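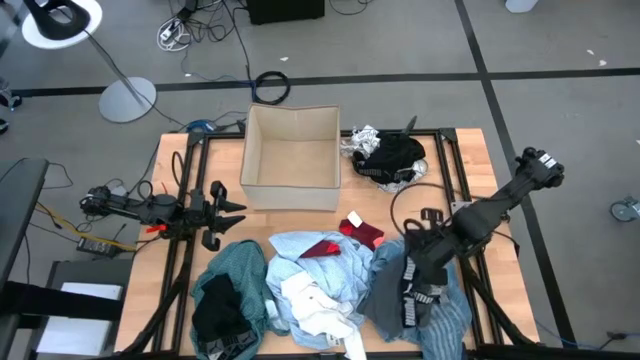
Ticket 464: Right arm lets go early on clothes-to-box task

Status: resolved, one follow-up open
Component: Stemik policy, two-arm table
Opened by: Natalia Cortés
Labels: grasping, soft items, training data

What's going wrong

The task is to put a mixed pile of clothes into the fabric box, one item at a time, using either arm. The new Stemik checkpoint is lovely to watch on shirts. On underwear and socks the right arm picks well, lifts, starts moving towards the box and then opens its gripper before it gets there. The item lands on the table, the arm carries on to the box with nothing in its fingers, does the full release motion and comes back for another go.

It happens with the right arm far more than the left. The old checkpoint didn't do it at all, though it was much slower and hopeless with anything striped.

How to reproduce

1. Start with the box open and empty near the back of the table.
2. Drop the clothes in a heap and spread them by hand. Mix shirts, boxer briefs and socks, and let some lie on top of others.
3. Run the new checkpoint at normal speed with both arms live.
4. Watch the right arm on any item that was lying on top of a shirt.

Expected: item goes in the box.
Seen: gripper opens part way across on small items. Shirts are fine.

Log

09:10 — Ran 44 picks as a baseline, small items only. 17 early releases, all but two on the right arm. Saved everything under the ticket number.

09:40 — First thought was a weak grip. Raised the closing force on the right gripper and repeated. No change, and it started dragging the shirt underneath along with the briefs. Put it back.

10:15 — Checked the finger position readings. The fingers are being told to open. So it's the policy asking for it and the hardware is doing as it's told. Good news really, because I was dreading taking that gripper apart again.

10:50 — Swapped the arms' roles by putting the small items on the left. The left arm drops them too, only less often. So it isn't a fault of one arm. The right one simply has the longer trip to the box from where most of the small things end up.

11:30 — Plotted time from grip to release for every pick. This is the bit that made me sit up! The early releases bunch together at nearly the same delay, whatever the distance left to travel. The policy seems to be opening on a timer it has taught itself.

13:20 — Went back through the demonstrations. We have 142 in the set this checkpoint was trained on. In 108 of them the small items start close to the box, so the trip is short and the release always comes at the same moment after the grip. Shirts start all over the table, and their timings are spread out nicely. The model had every chance to learn "small thing, short wait, let go" and it took it.

14:05 — Quick test of that idea. Placed the small items right beside the box, 20 picks. No early releases. Moved the same items to the front edge, 20 picks. Nine early releases. I'm happy to call that the cause.

Fix

Two changes, tried one after the other so we know what each is worth.

First, I dropped the past-motion history from the input, so the policy sees only the current camera views and joint positions. It now has no easy way to tell how long it has been holding something. Retrained overnight on the same demonstrations. Early releases on the 44-pick test went from 17 to six.

Second, I recorded a fresh batch with small items starting at the front and far right of the table, well tangled with the shirts, and put them in with the old set. Retrained again with the history still off. Early releases on the same test: one. And that one was a sock that had hooked itself round a cuff, so I'm inclined to forgive it.

Shirts are no worse. Motion is a touch jerkier without the history, mostly near the top of the lift, and I can live with that for now.

Notes for anyone running this

Please don't tidy the pile before a run. The messy starts are the ones that teach us something, and a neat row of socks will make any checkpoint look clever.

When you score a run, write down where each item started as well as whether it went in. We only had pass or fail for the older runs, and that hid this problem for weeks. The Vivska scoring sheet has a spare column that will do.

Still open

Would the longer-trip demonstrations have been enough on their own, with the history left in? I'd love to know, because the smoother motion is worth having. Queued as a separate training run on Yao, name "history-on-mixed". Leaving this ticket linked until that result is in, then it can be closed.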